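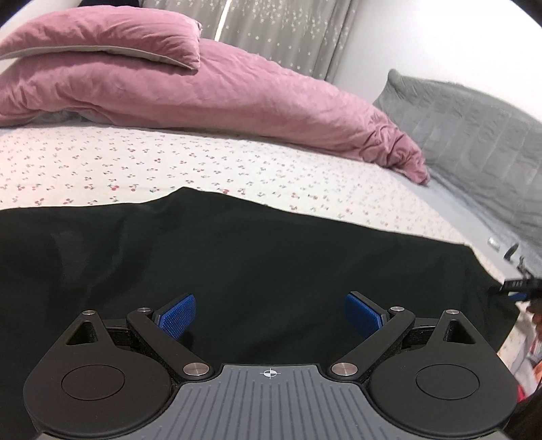

Ribbed gripper body with the two linkage arms.

Clornbridge Motorcycle Training Workshop
Progress report to the Camacho Fund
January 4, 2021
Prepared by Karla Espinoza

Work done this period

The second group finished the brake and fork units. Of the 17 students enrolled, 10 have passed the bench test and the rest will retake the fork section this month. Fereshteh Taheri taught both units and rewrote the handout on seal replacement after the first group kept mixing up the left and right torque steps.

We bought a second motorcycle lift, a used Gronetti. It needed a new foot pump, which the seller supplied at no charge. Having two lifts means students no longer wait for a turn during wheel removal.

Uriel Nava rebuilt the carburetors on both practice bikes. One still runs rich at idle. He thinks the float height is off and will check it before the tuning unit starts.

Spending

The lift cost $1,377, paid from the equipment line. Fork seals, brake pads and fluid came to $233, paid from supplies. No money was moved between lines. Receipts are with Braulio Montes and can be sent on request.

Problems

The Fluveren wiring harnesses we ordered for the electrical unit came with the wrong connector for our bikes. The supplier has agreed to exchange them but gave no ship date. We have moved the electrical unit behind tuning in the schedule. If the harnesses are still missing by then, Fereshteh will teach from the old ones, which are brittle but usable for tracing circuits.

Next period

Tuning starts once the retakes are done. Azucena Carrillo is setting up shop placements for June and has two garages confirmed. She is asking for a third that works on touring bikes. We would also like to talk with you about whether tire machine repairs can be charged to equipment.

Contact: Karla Espinoza | © Clornbridge Motorcycle Training Workshop | Back to top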